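Home Posts Archive Contact Search

This site uses cookies to remember your settings. By continuing to read you agree to this. OK Learn more

The paint colour that will change your life

I have now been told by three separate people that the colour of my front hall is making me tired. It is off-white. It was off-white when we moved in and I have never once come through the door and felt my energy leave me.

The latest was Dörte Wiegand, who had just finished an evening course on colour and mood run by an outfit called Cirgate. She paid $224 for it, with a workbook. I borrowed the workbook, all 52 pages, and read it over two nights in May with a pencil in my hand.

Blue is calming, it says. Yellow is cheerful, except when it makes babies cry. Red raises your pulse and also your appetite, so put it in the dining room, unless you are trying to lose weight. Orange is "sociable" and belongs in halls. Green is balance. I kept looking for the bit where they say how anyone found this out. There is one mention of a survey of 2,000 homeowners, with no word on who asked them or what the questions were. I'd guess they were asked which colours they find calming, and they said blue, having been told so all their lives.

I don't doubt that people like some rooms more than others. I like my sister-in-law's kitchen, and it's a green I would never pick from a chart. But it also has a big window on the north side and she makes good soup. How would you pull the green out of that?

Alvar Solheim painted his whole place in Butstead a grey called Berge a few years back, because grey was supposed to be restful. Now the same sort of people tell him grey is draining and he should go for something warm. The walls haven't moved. He did say the trim needed a third coat, and that he wouldn't buy Cevine rollers again as they shed fluff into everything.

What I would trust is a sample pot and a bit of patience. Paint a square on two walls, look at it at eight in the morning and again with the lamps on, and leave it up for 21 days. If you're sick of it by then, there's your answer, and it cost you the price of a sandwich.

Dörte is doing her hall in orange all the same. I've offered to help with the ceiling edges and to keep my opinions in the car.

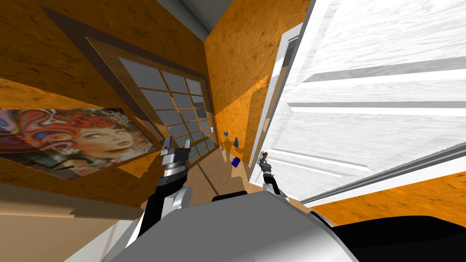 Does a strong colour make a narrow hall feel smaller?

It can, mostly when the light is poor, so try a sample pot at the darkest end before you buy the full tin.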